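Lamusitz Cycling Tour: we look for 25 helpers in October

The Tallier cycling club organizes a stage race for amateur riders in the hills near Lamusitz. For the next edition we expect 100 riders, and we are looking for people who can help us at the feed zones, at the road crossings and at the finish line in Bellska.

You should be at least 18 years old and able to stand outside for some hours. Experience in racing is not necessary. For drivers of the team cars we ask for a valid license and a calm way of driving.
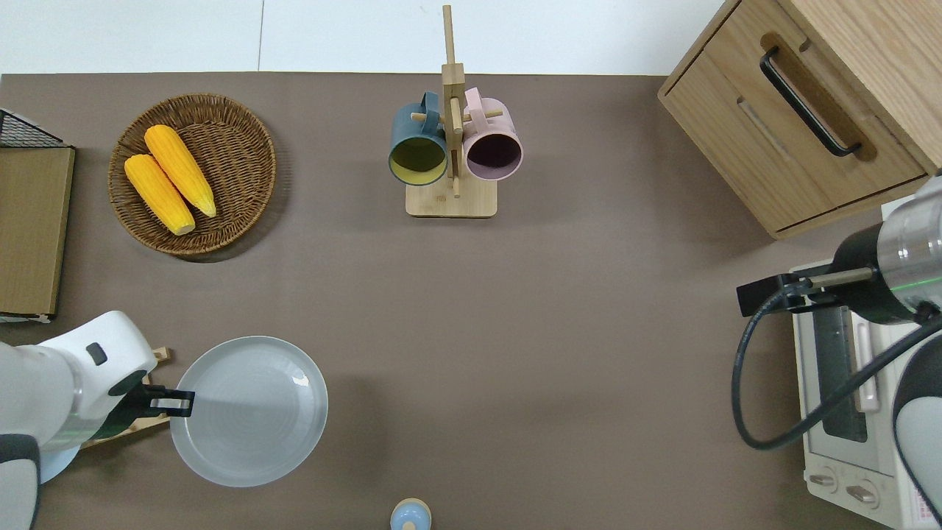 Last year's helpers mostly said that the feed zone was the best place to be, although one of them would have liked a longer training before the first stage. We have now planned a full evening for it, with practice in handing bottles to moving riders.

We offer meals, a rain jacket and a shared room in the Ackermann guesthouse for all race nights. Travel costs are paid back up to 25 euros. Please write to the race office in Tallier with your name, your shirt size and the days on which you are free.

Posted 2024-05-29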